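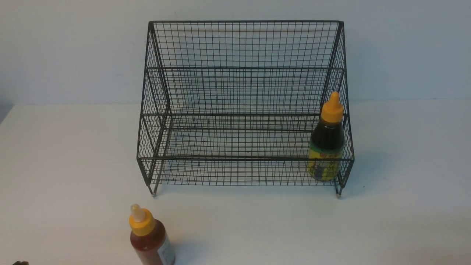

Two-tier wire mesh rack with a bottle of dark sauce at the right end of the lower shelf.

Setting up a wire rack for sauces and spices

A mesh rack like this suits a short run of counter beside the stove. It takes up little depth, crumbs fall through the bottom, and you can see the wall behind it, so it doesn't make a small kitchen feel darker.

Fill it from one end. Put the tallest bottle on the lower shelf, hard up against the side panel, and work inward from there. A bottle with something on one side of it is less likely to tip when you reach past. Oil and vinegar go next, then the short jars.

The upper tier is for light things – dried herbs, salt, a tin of pepper. Keep anything over 300 ml down below.

Before you load it:

- Press on each front corner. If the rack rocks, bend the low foot down a little by hand.
- Check the feet for end caps. Bare wire will scratch a painted top. A dab of clear silicone, left overnight, does the job if a cap is lost.
- Narrow bottles can lean on open mesh. Cut a piece of shelf liner to fit and lay it flat.

Cleaning. Take everything off and wipe the bottle bases first, as that is where the stickiness comes from. Stand the rack in the sink with warm water and dish soap for half an hour, then go over the grid with an old toothbrush. Dry it right away with a towel, corners included. Rust starts where two wires meet.

Chinyere Mohammed wrote in from Burkton to say she does hers with a hair dryer on low. That works too – just keep it away from the sink.

Check the label before you leave a sauce out. Many soy sauces keep their flavor better in the fridge once opened.

Last updated: 26/02/2021

Related tips
Getting grease off a range hood filter
Lining drawers without glue
How to store onions through July
Removing old labels from glass jars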